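February 5, 2021

Rice cracker day! Notes for me and for whoever picks up the snack basket job after I'm done with it. 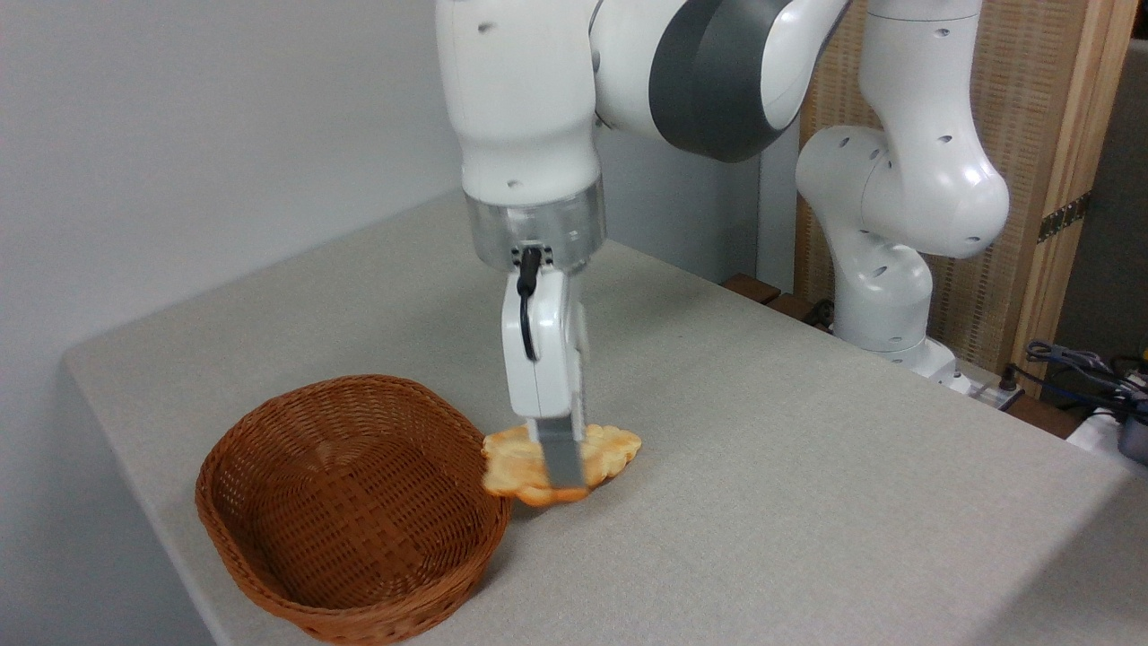
*Rice cracker at the wicker basket, basket still empty.*

So the job, for anyone reading this cold: Catrin Gronow wants to know which crackers we can put out in open baskets at the Trondville tasting days without ending up with a layer of crumbs and halves at the bottom. She asked back in September, and I said sure, easy, and then I didn't touch it until this week (sorry, Catrin). The crackers come from Maralico, who sent a carton of the plain ones and a carton of the chili ones. I've only opened the plain.

First thing I want written down is that these are not regular in any way. I had it in my head that they'd be neat round disks like the supermarket kind, and they're more like little maps of islands. Bubbly all over, puffed at the edges, with a bit of browning where the puff is biggest. That matters for us because the puffed edge is the part that goes first. The middle is tougher than it looks. I pressed on a few with my thumb (very scientific) and the middles held up fine while the rims flaked off if I so much as looked at them.

Baskets. I like the oval wicker one best of what we have. It's shallow, so a cracker doesn't have far to fall, and the rolled rim is kinder than the cut edge on the wire one from the Phillips order. The weave is tight enough that whole crackers sit on top of it nicely. What it does do is hang on to crumbs, down in the crisscross, and you have to turn it over and slap the bottom to get them out. I did that over the sink, then found out how much was still in there when I did it a second time over a sheet of black card. Do it over the card. Or line it, see below.

I ran 33 crackers from the plain carton today, all into the same basket, in small batches, tipping the basket out between batches. 17 of them came through with no damage I could see from arm's length, and that's the distance I care about, given that it's people at a table reaching for a snack. The rest had chipped rims, mostly small stuff you'd eat without thinking. Two broke clean across. Both of those were big ones with a deep dent near the middle, and I now suspect the dent is where they'd have gone no matter what I did. I kept the pieces in a cup on the shelf over the sink. Please don't eat those, they're labeled. Eat the ones in the blue tin.

Things I noticed along the way, in no order:

- Standing them up on edge against the side of the basket looks great and people will love it, but they slide down flat as soon as you bump the table. I tried leaning three or four together and it was a little better.
- Flat and overlapping, like roof shingles, is the calmest arrangement. Boring to look at! But nothing moved when I carried the basket to the door and back.
- The light gray table covering is good for this. Crackers don't skate on it the way they do on the bare bench, and a soft landing seems to save the rims. The crumbs are hard to spot on it though, and they get down into the texture. Lint roller worked okay. The vacuum worked better.
- The carton has to be closed between batches. I left it open over lunch and the ones on top had a different snap afterward, sort of leathery. I left those out of the count.

About lining. I cut a piece of the Jultitia paper to fit the bottom of the oval basket and it was a pain, because the oval isn't a true oval (of course it isn't, somebody wove it by hand, or it looks that way). My template is taped inside the cupboard door with "THIS SIDE UP" on it. With the paper in, cleanup took no time and the crackers sat a touch flatter. I don't love the look. Catrin may have opinions. A cloth napkin might be the answer, and I have a couple at home I can bring in.

Weighing the crumbs was a flop. The kitchen scale won't register anything that small, and I'm not borrowing the good balance for snack dust. I'll ask about it if we get to the chili ones, which I expect will shed more, what with the coating.

Still to do:

- [ ] Chili carton, same basket, same batch size
- [ ] Napkin vs. paper
- [ ] Ask Maralico if they sort by size, or if we should pull the big dented ones ourselves
- [ ] Try the round basket again, now that I've gotten the glue off the rim
- [ ] Buy a second lint roller

Vacuum is back in the hall closet and the bag's nearly full. Blue tin is on the windowsill, help yourselves.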